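Workstation Refurbishment: Notes for Departments

Last updated: 9/26/20

The Fluvari service has now processed 623 desktop towers returned by departments under the renewal plan adopted in July. Each tower is laid on its side, the side panel is removed, and the parts suitable for reuse are set in a gray tray next to the case.
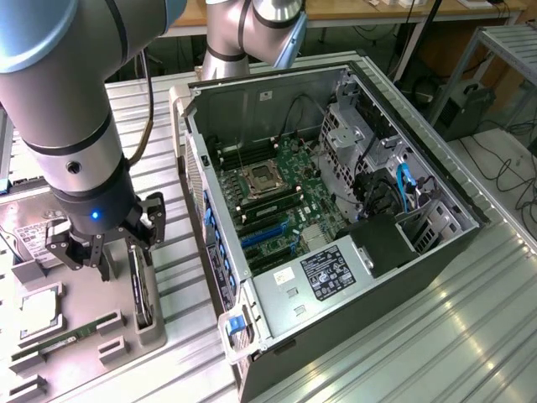 Open tower, with hard drive, processor and memory module in the parts tray.

Departments have asked how reusable parts are recorded. Processors and memory modules are entered in the Lendex register under the number of the tower from which they came. Régis Leclerc maintains the register and should be notified of any discrepancy.

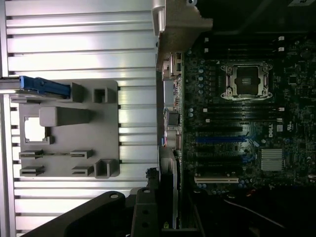
Must a department erase its hard drives before returning a tower?

Departments are asked to leave drives in place. Erasure is carried out by the service, and a certificate is sent to the department head within 87 days.

Towers should be returned without keyboards, monitors or power cords, which are collected separately. Asset labels must remain on the case. A tower received without its label cannot be credited to the department until ownership has been confirmed in writing.

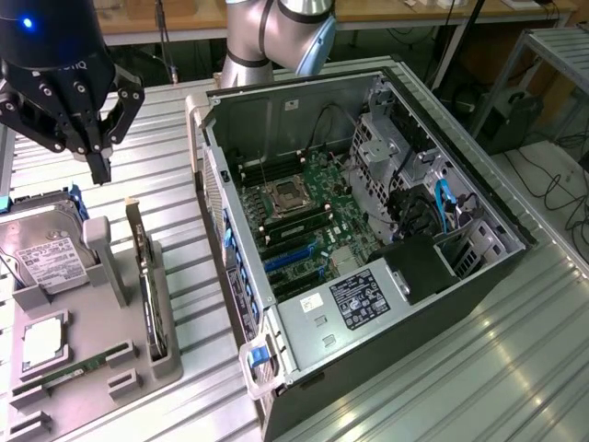 Power supplies are tested before a tower is approved for reassignment. Units that fail the test are replaced from stock held at the Bremadano storeroom. Margaux Langlois will consider requests for additional memory, subject to availability, provided that they are approved by the head of the requesting department.

Cases that cannot be reassigned are sent for metal recovery once all reusable parts have been entered in the register.
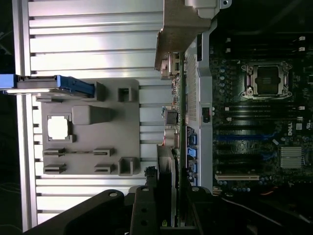

Contacts

Returns and collection: Bernadette Roussel
Parts register: Régis Leclerc
Memory requests: Margaux Langlois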